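October, way past bedtime

My legs are done. I've been sitting on the kitchen floor for a while now because the chairs feel too far away, and I want to get this down before it goes fuzzy.

So, we beat Trumport! At their place, in that awful gym with the slippery corner by the visitors' bench, where we hadn't won in 17 years. I only know that number because it was painted on a bedsheet the home fans hung over the railing. Very kind of them. We were down five at the half and Coach didn't yell, she just drew the same play on the whiteboard over and over until somebody laughed, and then we all did, and after that it felt like practice.

I started on the bench, which I'd been sulking about since breakfast (I know, I know). I went in when our point guard picked up her fourth foul and my first pass went straight into the bleachers. Straight in! A man caught it with one hand and kept eating his popcorn. I wanted to lie down on the floor.
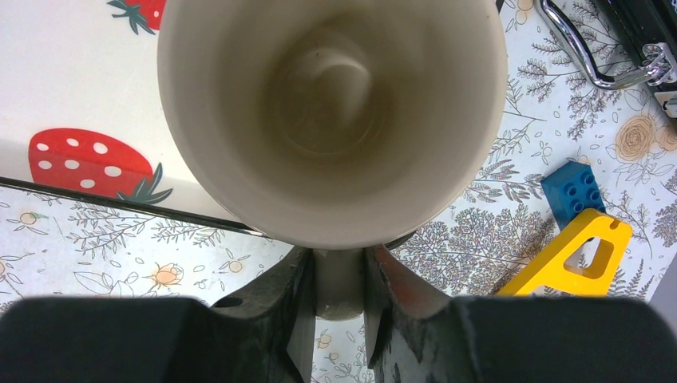 But then the next one was a steal, and I still don't know how I got my hand on it. I ran the whole length with the big girl breathing down my neck and put it up left-handed, and it rolled all the way around the rim before it dropped. I heard my dad over everybody. We won by 2. My free throws, thank you very much, and the second one was ugly.

The bus ride home was loud until Skedcombe and then everyone fell asleep at once. I stayed up and did the math on the back of the stat sheet. That's 274 points for me since freshman year, more than I thought, and most of them from last winter when half the team had the flu and I got to shoot whenever I felt like it.

Left knee is puffy. I've got the peas on it. I'm not telling Coach unless it's still fat in the morning, and then I guess I have to, with the Contreras tournament coming up and two practices before it. I need new laces too, the right one snapped in warmups and I played the whole night with a knot in it.

Chem quiz first period. I haven't opened the book. Going to set the alarm for six and see what happens.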